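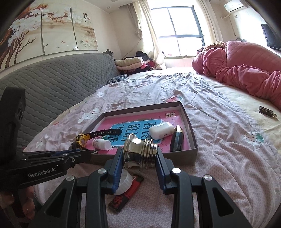
Box-lid tray on the bed, with the watch, the earbud case and a few other bits in it.

Section 2: Setting up your bedside tray

Righto, if you've worked through section 1 you've got a pile of small things and nowhere to put them. My whole system (I call it Lirnis, mostly so I can find the file again) runs on shallow trays, and the bedside one is where I tell everyone to start. It's quick, it's cheap, and you'll use it every single night!

What you need

- The lid of a cardboard gift box. Mine came printed pink on the inside, and I like it that way - small dark things show up on it beautifully.
- A clear bit of bed to work on, with the doona pulled flat.
- A soft dry cloth.
- 20 minutes, or longer if you get sidetracked reading old receipts like I do.

Steps

1. Empty your pockets, your bag and the top of the bedside table onto the bed. All of it, lint included. Don't sort anything yet.

2. Wipe out the lid and put it down flat, open side up, where you can reach it from both sides. If the bottom bows, slide a magazine underneath while you're working.

3. Pull out everything that belongs in another room. Screws, loose fittings, bits of hardware and caps that have lost their bottles go in a cup for the shed or the bathroom. Metal things with a thread on them are the worst offenders in my house, they roll straight under the pillow and you find them at two in the morning.

4. Now pick your residents. These are the things you reach for every day, and I keep it to 5 at the very most. A watch, an earbud case, a small bottle of whatever you use at night, that sort of thing. Valbona Gashi tested this guide for me and wanted her house keys in there too. I said no, keys live by the front door (see section 4), and we're still friends.

5. Put the watch in first. It takes up the most room because of the strap, so give it one side of the tray all to itself.
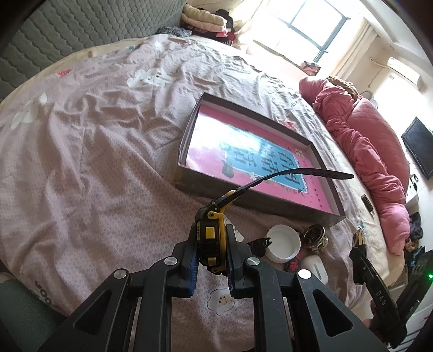
A chunky sports watch with a rubbery strap won't lie flat however nicely you ask it, so don't fight it. Let the strap curve the way it wants to and settle the case on whichever side feels steady. If yours has buttons that stick out, check nothing is pressing on them. I once had a stopwatch running for most of April.

6. Next comes the earbud case. Keep it away from the watch buckle if you care about scratches, and shut the lid properly before you put it down.

7. Small bottles go on their side along a wall of the tray, with the caps done up tight. Stand them up and they'll topple the first time you bump the table.

8. Anything sentimental goes in last. A stone, a charm, a little carved something from a market - one is plenty. Lean it in a corner so it isn't rolling around.

9. Carry the tray to the bedside table with both hands under the base.

Caution: don't lift a cardboard lid by one wall. The corners are only glued and they do let go, usually over floorboards.

Caution: keep medicines out of an open tray if you've got little kids or a nosy dog. Use a drawer with a catch on it.

Note: no charging in the tray, please. Cardboard and warm chargers don't belong together, so charge on the hard top of the table and move things back when they're done.

Note: a glossy printed lining will throw your lamp straight back in your eyes. Turn the tray a bit until the glare goes off somewhere else. Milovan Ivanov wrote to tell me he'd papered over his with brown paper, and that works a treat as well.

Keeping it going

Every 6 weeks or so, tip the lot back onto the bed and run through steps 3 to 8 again. You'll be amazed what's moved in (I found a tap washer, a guitar pick and somebody's button last time). If the tray is overflowing, take things out before you go looking for a bigger tray! When the cardboard goes soft at the corners, swap the lid for a fresh one and pop the old one in the recycling.

Got a bathroom shelf to sort as well? Skip ahead to section 3, and bring the cup from step 3 with you.

Last updated December 2020 - Innes Sutherland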